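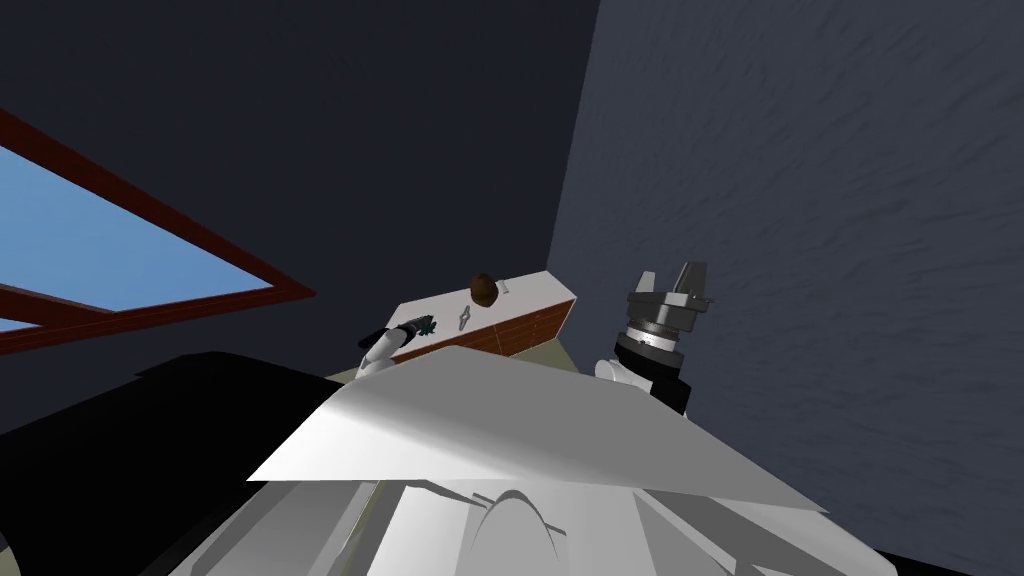 The purpose of our project was to collect demonstrations that a learning system could use to copy simple kitchen tasks. A person drives the simulated robot with two handheld controllers, and every run is saved as a list of joint positions and rendered views. We called the collection Lalora. Most of our runs take place at a low cabinet with a pale countertop and a reddish-brown wooden front, with three small objects on top. The round brown object was picked up more reliably than the thin gray-green one, which lies near the front edge and gives the fingers very little to close on.

24 shares | 3 comments

Method

We wrote 5 task scripts. Each script names one object and one place to put it. Before a run, the program Gindell moves the objects to new positions and changes the height of the cabinet slightly. The operator then has up to two minutes to finish. A run is kept if the named object ends up within the marked area and nothing else has fallen to the floor.

Each of us practiced for one afternoon before recording. Practice runs were deleted. We recorded 200 runs by hand. The Rernis tool then replayed the good ones with small changes in object position, which gave us more than 3,000 examples for training.

Problems

The first version of the controller mapping was too sensitive at the wrist. Small hand movements turned the gripper too far, and the recordings from that week had to be done again. We added a filter in November and kept it for the rest of the work.

The second problem was idle time. Operators often paused before closing the fingers, and the trained policy learned to pause too. It would hover over an object and stay there. We cut any stretch where no joint moved for longer than one second. This removed most of the hovering but made a few runs look jumpy when played back.

We also used the right arm far more than the left. The policy does poorly when an object is placed on the left side of the counter. Two extra sessions with the left arm are planned in the Serrano lab, using the same scripts and the same rules for keeping a run.

Report submitted April 25, 2019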